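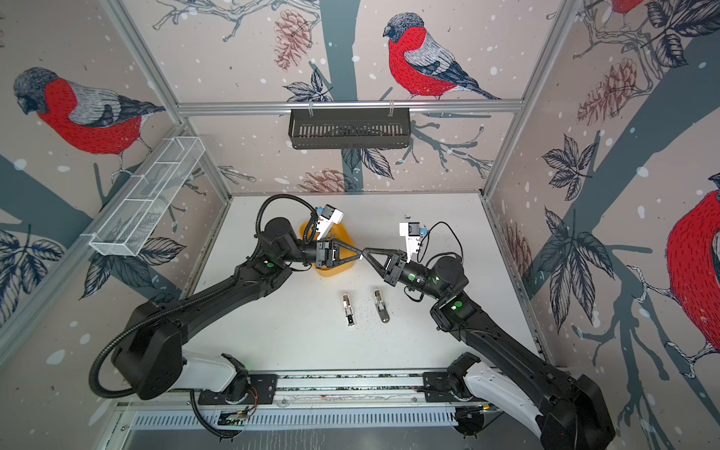

Poste à deux bras, pinces face à face au-dessus du plateau

Budget pour un deuxième poste à deux bras
Felicidad Cabanatuan, 3 sept. 2020
Bonjour, nous voulons monter un poste comme celui de la photo, avec châssis en profilé aluminium. J'ai 3,000 euros hors bras. Faut-il compter les caméras de poignet dedans ?

Venau
Oui, et aussi les supports. Chez moi, caméras et câbles ont pris 700 euros - le châssis, 400. Demandez le devis avant juillet, ensuite les délais sont longs.

zurnimau56
prenez d'occasion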